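Prorkance laundry folding set -- README

Last touched 3/21/19. If you've got an older copy, the only thing that has changed is the section on labels, which I've rewritten because the old one was wrong in two places.

Hello, and thanks for downloading this. I'm Kieran Hulme and I look after the folding part of Prorkance, which is our slightly stubborn attempt to find out whether a machine can do the boring jobs in a house. We began with laundry because everyone hates it and because a T-shirt looks like it ought to be easy. Ha. Anyway, the files cover two arms working on clothes on a white table, and the rest of this page tells you what you've got and what you can sensibly do with it.

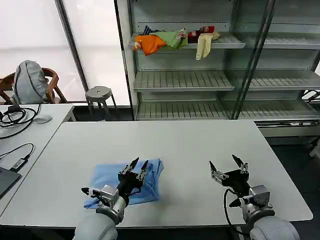
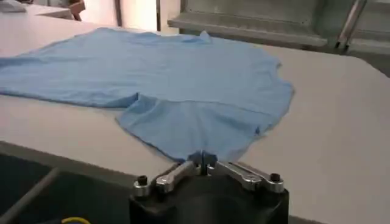
Pale blue cloth both times, first from the head camera and then from the wrist.

Valdir Prado wrote back after reading the first draft of this page and said that he folds a shirt in the time it takes the kettle to click off, so why should anyone care about an arm that needs minutes and still leaves a sleeve hanging out? He also wanted to know whether we'd tried just buying fewer shirts.

Fair enough, Valdir! My answer is that I don't care much about speed yet. If a machine took all night over the basket and I came down to a tidy pile, I'd be delighted. What bothers me is that ours can't be left alone to do it. It will fold a shirt nicely, then fold the next one into something like a parcel and carry on as if all was well. So the question I'd put to this data is how often you could walk out of the room, and at the moment the answer is not often enough.

What's in it

There are 3,000 attempts altogether, each in its own folder. An attempt starts when the arms first move and ends when the operator presses stop, whatever state the cloth is in by then. 609 of them carry a written note as well, usually from me, usually grumpy. In each folder you'll find:

head video, looking down the table
wrist video
joint positions and gripper opening for both arms
a small text file with the result label and the note, if there is one

The timings were lined up by software and they're good, though not perfect. If a gripper seems to close a touch before the video shows it closing, that's the lag, and you can shift it yourself with the offset value in the text file. Please don't shift it twice (I did, and lost a whole afternoon to it).

Labels

Each attempt gets one of these:

folded -- I'd put it in a drawer
sort of -- folded, but I'd do it again if my mum was visiting
no -- a heap, or on the floor, or still flat
stopped -- the operator stepped in

I did the labelling myself at Pesham over a fortnight in July, with the curtains drawn and far too much tea. The line between "folded" and "sort of" is a matter of taste and mine got stricter as I went on. If your results hang on that difference, merge the two. In older copies "stopped" was counted as "no", and that's the bit I've put right. A few of the stopped ones were going perfectly well when somebody lost their nerve.

So can they do it yet?

Bits of it. Picking up a corner that's already sticking out, yes, nearly every time. Pulling a flap of cloth across, mostly. Smoothing is poor: a person does it with a flat hand and doesn't think, and two thin fingers are a daft tool for the job. Finding the neck of a crumpled shirt is the worst by a long way, and I've sat through attempts where the arms went round and round the same lump of cloth without ever getting hold of the right part.

Things I'd have guessed were hard weren't always. Thin cloth turned out easier than thick, at least for us, and creases matter less than I feared. Two layers stuck together, on the other hand, will ruin your day. The gripper takes both when it wants one, or one when it wants both, and from the head camera you often can't tell which until the cloth comes up. That's why I'd start with the wrist video if you only have disk space for one.

I wouldn't use this set to claim anything about ironing, putting things away, or sorting the wash. The clothes come to the table one at a time, and the bit where you turn a sock the right way out (a much bigger part of laundry than robot people admit) isn't covered at all.

Getting it running

Unpack everything into one folder and leave the names alone. The reader script is called kimaro and lives in the top folder. Point it at an attempt and it'll play both views side by side with the gripper opening drawn underneath. It's slow to open the first time. Let it finish.

Grallumska paid for the arms and the storage, and they're happy for you to use the set for research or teaching. Selling it on is a no. If you clean up the labels, do send them back to me and I'll fold them in (sorry).

Known problems

Some notes have my spelling in them.
The offset value is missing from a handful of text files. Use the one from the folder before.
The reader script doesn't like spaces in folder names -- I know, I'll get to it.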